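Jostier: a small game about salvage crews and slow rivers

27th May

Jostier is a tabletop roleplaying game about barge crews who work the drowned towns of a river country called Ikmont. It runs 64 letter-size pages in print, uses only six-sided dice, and can be played with two people or as many as five. Its designer publishes under the name Seixas, a one-person label, and prefers to keep it at that. We spoke by phone for an hour.

The game began as a set of house rules for a different campaign. "I had a group that kept getting off the horse and onto the boat," the designer says. "Every session ended up on the water. After a while I stopped writing towns and just wrote river."

The main rule is short. Players roll one die for the task and one for the current. The task die says how well the work goes. The current die says where the barge is afterward. A crew can cut a safe out of a bank vault and come up to find the boat two bends downstream with the anchor line gone.

"People want to add the two dice together," the designer says. "I had to put it in bold on three pages. Don't add them. They answer separate questions."

Characters are built from a trade, a debt and one thing they refuse to sell. There are 14 trades in the finished book. An earlier draft had more, but several of them did the same job at the table, and the diver absorbed most of those. The debt is written as a number, and it goes up at the end of every trip unless the crew pays it down.
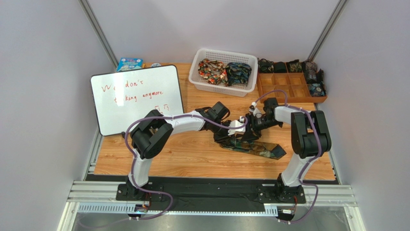 Can you play it without a game master?

The crew can share the job by passing a river card around the table. Whoever holds the card describes the next stretch of water and plays anyone living on it, then hands it to the left when the barge ties up.

That version came out of testing, which ran through last August. The designer printed sheets at home and mailed them to groups who had signed up on the Seixas mailing list. One group sent back a map with every bend named. Two of those names are in the book.

The map itself is generated in play. A table at the back gives the year a town went under, from 1000 to 2114, and the year decides what can be found there. Older towns have bells, lead and church silver. Later ones have batteries and sealed medicine, and worse things living in the stairwells.

"I didn't want to explain the flood," the designer says. "There are several floods. Your characters don't know which one they're floating over until they go down and look."

The first print run was 774 copies, paid for by preorders. A second run is planned with corrected page references and a larger debt track on the character sheet, where testers kept running out of boxes.

A supplement called Asenico is in draft. It covers the delta, with salt water, tides and a customs house that moves. The tide rules are giving trouble. "Right now there's a third die, and I don't like having a third die," the designer says. "I'll try it as a clock on the map and see if anybody misses rolling."

The PDF is out now, and print orders include it.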